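4.3 Laying and clearing the table

This section explains how to set out the Kuline table service on the Melldale folding table, and how to clear it after the meal. Please read section 4.2 first if the table legs are not yet locked.

Before you start

Wash all plates once by hand before the first use. Use warm water and a soft sponge. Do not use steel wool, it leaves fine lines in the glaze and they can not be polished away.

The service contains plates in several colours. The large blue plate is the serving plate. The pink and the white plates are for the persons at the table. You may of course change this, but the storage rack in section 4.5 is made for this order.

Laying the table

1. Wipe the table top and let it dry fully. A damp top will mark the underside of the cloth.

2. Spread the cloth and smooth it from the middle to the outside. With a checkered cloth it is easy to check if it lies straight: the row of squares nearest to you must run parallel with the table edge.

Note: The cloth must hang down the same on both long sides. If it is longer on one side, it can slip when a heavy plate is moved.

3. Place the white and pink plates first. Leave free the place where the serving plate will stand.

4. Take the blue serving plate by the raised rim. Do not put the thumb far into the plate, because fingerprints are easily seen on the glossy surface. When the plate carries food, always use 2 hands.

5. Lower the serving plate flat on the cloth. Do not push it sideways after it is down. Lift it again if the position is wrong.

The blue plate has a rounded-square outline and its rim is curved upwards all the way along. On a patterned cloth like the one shown, with white and tan squares and fruit prints, its edge is easy to see.
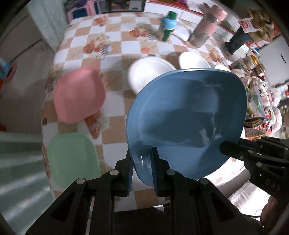

6. Put bottles and glasses on the table last. Keep bottles away from the table edge and from the place where dishes are passed.

CAUTION: The folding table carries its full load only when both leg locks are closed. Do not lean on the table while you put down the serving plate.

Clearing the table

1. Remove the bottles and glasses.

2. Scrape the food rests from the small plates into one bowl. Do not scrape on the serving plate with a metal knife.

3. Stack plates of the same size only. Put a paper napkin or a piece of soft cloth between the plates if you carry them to another room.

4. Carry the serving plate separately. Never place it on the top of the stack.

5. Fold the cloth to the middle, so that crumbs stay inside, and shake it outdoors.

Replacement parts

Single plates can be ordered from Navaretti under order number 3199. Please state the colour and the size. Orders received in August are sent in the following month.

Text revised July 22, 2018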